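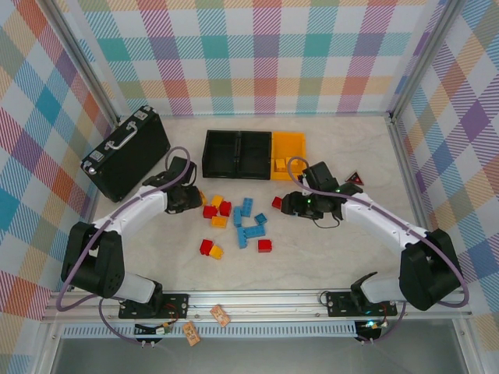 4. Comparing two grippers on the two-arm cell

4.1 Before you begin

This section explains how to try two grippers against each other on the same cell, with the same blocks and the same program. It is written for a person who has already finished section 3 (mounting the arms and first power-up). If the arms are not yet homed, please go back and do this first.

In our examples the left arm carries the Pesen gripper and the right arm carries the Nakero gripper. You may mount them the other way, but then you must change the side names in the controller as well, and this is easy to forget. The screens in this manual come from the Ziretel controller, version 5.

You will need:

Both grippers, mounted and with the cables connected
A set of toy building blocks with studs, in long and small sizes
A two-compartment tray and a single tray
The log sheet from Appendix C, or a spreadsheet with the same columns
Hex key for the wrist screws

Time needed: one comparison with 12 runs for each gripper takes a morning if you are used to the controller.

CAUTION: The two arms can reach the same area in the middle of the floor. The controller does not check one arm against the other in Manual mode. Move only one arm at a time, and keep the other one parked, until you have completed step 4.3.

4.2 Preparing the floor

1. Park both arms. Press PARK LEFT, wait for the tone, then press PARK RIGHT.

2. Press HOLD. The arms stay where they are and the joints are locked. Do not put your hands inside the cell before the HOLD message is steady on the screen.

3. Wipe the floor with a dry cloth. Dust makes the small blocks slide, and the result is then better for the gripper with the softer closing.

4. Place the trays near the back wall. The trays are the target and must not be moved between the two grippers. We recommend to put a small piece of tape under each one.

5. Put the blocks in the middle, between the two arms. Do not arrange them in rows. Some should touch each other and some should lie alone, and the long ones should point in different directions. A gripper which is good with a single block can be quite poor when two blocks are touching, and you want to see this difference.

6. Place at least one large object on the floor as an obstacle, for example a hard case. It should stand clear of the blocks but inside the reach of the arm, so that the planner has to go around it.

Note: If you use patterned wall panels, leave them in place for the whole comparison. Changing the background between two series makes the camera results impossible to compare. Fiona Hepburn has lost a full series in this way and asked us to write it here.

4.3 Checking the cables

The cable runs along the outside of each arm, from the base to the gripper. It needs a free loop at the wrist, and this loop should be neither tight nor so long that it can catch on something.

1. In Manual mode, turn the left wrist slowly to its limit in both directions. Watch the loop. If it becomes straight before the limit, stop and give it more length at the shoulder.

2. Park the left arm and repeat with the right.

3. Open and close each gripper five times without any block. Listen for a click at the end of the closing. If you hear it, the finger screws are loose.

4. When both sides are in order, go to Setup > Shared Area and press CONFIRM. From now on the controller will refuse to send both arms to the middle at the same moment.

CAUTION: Never unplug a gripper cable when the cell is powered. The small boards below the mounting plates are open, so take care also with tools and with metal watch straps.

4.4 Setting the closing force

The two grippers do not use the same scale for the force. The Pesen takes a value from 0 to 500, and the Nakero takes a percentage. To be fair to both, set them by the result at the fingers and do not trust the numbers.

1. Put the force gauge between the fingers of the left gripper.

2. Start with the value 105 and press CLOSE. Read the gauge and write the number on the log sheet.

3. Move the gauge to the right gripper. Raise the percentage in small steps until you read the same number on the gauge.

4. Save both values under one name, for example RUTHERFORD-A. (Rutherford is our name for the standard block test. You will find it also in the menus.)

Note: The fingers become warm after long use and the reading moves a little. If you have been running the cell already, let it rest first. Struan MacKinnon prefers to do this step at the beginning of the day, and his numbers are indeed the most even we have.

4.5 Running the comparison

1. Select Test > Rutherford > Left only.

2. Press START. The arm goes above the first block, closes, lifts, waits, and carries the block to the tray.

3. After each attempt, mark one letter on the log sheet: H for held, S for slipped, M for missed, P when the gripper pushed a second block away.

4. When the run is finished, press HOLD and put the blocks back. Use the floor sketch on the log sheet so that the start is almost the same each time.

5. Repeat until the series is complete, then select Right only and begin again from step 2.

Please do mark the P cases, even when the block itself was held well. In the trials of Marites Galang these were the most useful marks -- they showed that the wider fingers needed more room than we had planned for.

4.6 If something goes wrong

The arm stops above the block and does not go down: the camera has not found the height. Check that the lights are the same as in calibration.

The gripper closes but the screen says OPEN: the finger sensor is not set to zero. Go to Setup > Gripper > Zero with nothing between the fingers.

The block turns in the fingers during the lift: the grip is too near to one end. Do not raise the force for this. Correct the grip offset in section 5.2.

Both arms stop and the message SHARED AREA appears: one arm was not parked fully. Park it by hand in Manual mode and press RESUME.

For other messages see Appendix B, or write to Ingvar Kragh with the log file attached.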